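August, quarter past nine at night

Back from Zullside with aching legs and a jar of plum jam in my bag! I took the early bus as far as Crabtree and walked the rest along the old railway line, 9 miles if you count the detour for chips. The blackberries are ripe already on the sunny bank and I ate far too many, then picked a tub for the freezer.

The flower show was even better than last year. 17 kinds of dahlia in one tent, some as big as dinner plates, and a dark red one from the Latimell nursery that I kept going back to. I bought two tubers' worth of promises (they post them in spring) and a tray of leeks for 50p, which was daft of me as I have nowhere to put them. The band played under the trees until the rain came, and then they just carried on playing!

Must dig over the end bed tomorrow. Must also find the blackberry crumble recipe, the one with oats, and whip some cream to go with it.
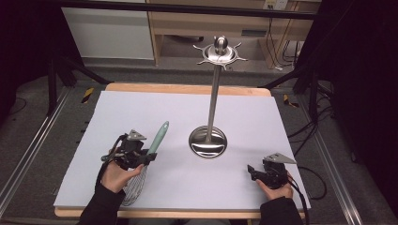
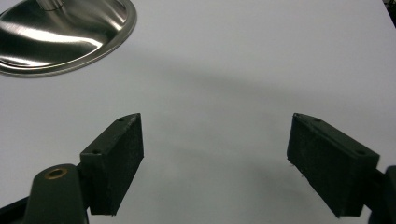 The utensil stand: hooks at the top in the first one, the steel base in the second.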